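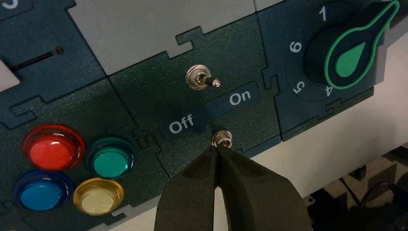
Zandcombe switch panel, wrist camera recordings
README, last edited Thursday, December 6, 2018

What it is
302 recordings of a two-fingered gripper having a go at a practice panel in the Zandcombe shared workshop. The panel is made of tiles that lock together like a jigsaw, with toggle switches, a rotary selector, a slider and coloured push buttons. The arm runs on Rendik, our own control script, which is less clever than its name.

What it isn't
Proof that the arm can work switches. Closing two fingers on a toggle is the easy bit. I would want to see the lever thrown, released and thrown back before believing anything, and the log only stores what the arm was told to do.

Known problems
The "success" column was filled in by the script. I checked 30 rows by hand and disagreed with 4 of them. Treat the rest with suspicion.
The selector numbers appear at odd angles, so don't trust automatic reading of them.
One panel, one room, one arm. Please don't write "general" anywhere near this.

Layout
runs/ holds the pictures, one folder per attempt
log.csv holds commands and times
checked.csv holds the rows I looked at myself

Use
Free for any purpose. Start with checked.csv. Corrections to Leobardo Hinojosa, preferably with the run number and what you think went wrong.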